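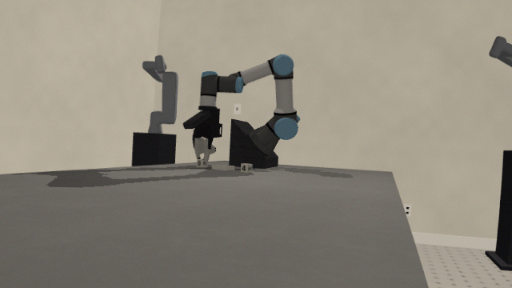

Brazo robótico simulado sobre una mesa gris.

Buscar en el sitio Buscar Introduce tu búsqueda

Temirau publica la versión 2.7 de Tramance con cambios en el cálculo de colisiones

El estudio Temirau ha publicado la actualización 2.7 de Tramance, su juego de carreras por relevos para PC y consolas. El parche ocupa 392 MB en PC y sustituye el sistema de colisiones entre vehículos, que hasta ahora resolvía los impactos laterales con una única caja por chasis. La nueva versión emplea siete volúmenes por vehículo y recalcula el reparto de masa tras cada relevo.

El cambio afecta a los 22 circuitos del modo principal. Según Primo Grasso, responsable de física del estudio, las repeticiones grabadas con versiones anteriores no son compatibles y dejarán de aparecer en el menú – los tiempos de las clasificaciones se conservan. Los servidores se cerrarán durante dos horas para aplicar la actualización.

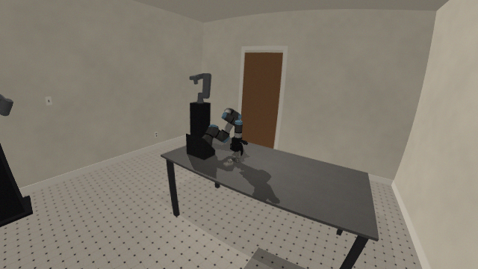
Otros cambios

El circuito de Uncombe recibe una nueva salida de boxes, con el límite de velocidad adelantado al inicio de la rampa. Se corrige además un error que duplicaba la penalización por contacto en partidas a pantalla dividida.

La editora Sadowski prevé distribuir la edición física en octubre, con el parche incluido en el disco. El precio no varía.

Última actualización: 17:40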